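March 14, 2026

Up early and got the bills out of the way before breakfast. The gas came to 114, a bit less than last month, and I moved the rest into the account for the roof. Then toast, then the box.

I have been meaning to do something about the small wooden box since I brought it back from the sale in Junska. I paid 9 for it and carried it home on my lap. The seller had a whole stall of kitchen tins and door handles, and the box was under the table with a paper tag on it, lot 3414. I still have the tag. I put it in the back of this book.

It is a plain thing, close to a cube, flat on top, with one drawer low down in the front. The drawer is paler than the rest, and I like it that way. The brown has darker streaks in it that look burned. I thought of sanding them back and decided against it. The grain on top comes up quite orange.

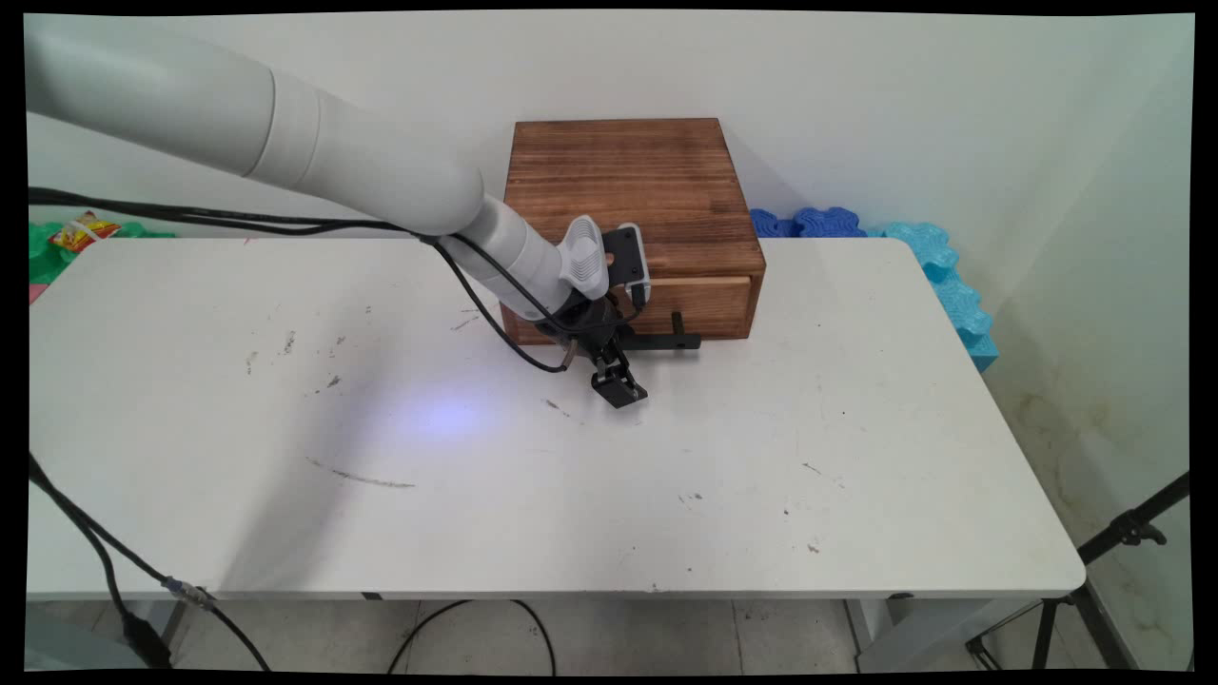

Afternoon

Took the drawer right out and turned it over on a towel. It had been sticking on the left side every time the heating was on. I rubbed a candle stub along both runners, pushed it in and out a few times, and rubbed them again. Better. It still catches a little at the very end, but it closes flush if I press with my thumb. Wiped the inside with a damp cloth and left it by the window for an hour.

Then the question of what goes in it. I tried the spare keys first, but they rattle. Stamps and the good scissors would be sensible – except the scissors are too long. In the end I put in the sewing things: needles in their case, the gray and black thread, the tape measure, the buttons in an envelope. The Zarnirex tin they used to live in has gone out to the shed for screws.

Tried some of the Geleck wax on the underside of the box before doing anything to the top. It darkened the wood more than I wanted, so the top stays as it is for now. I may ask at the shop on Quan Street in April when they have the clear kind back in.

Soup for supper, the last of the leeks. Rain from five o'clock on. Walked to the mailbox and back between showers and had the count on my step thing at 1645, poor for a whole day. Tomorrow I want to do the shelf above the desk, and find a square of felt for the bottom of the drawer – green if there is any left.

Contact | Copyright 2026, all rights reserved | Back to top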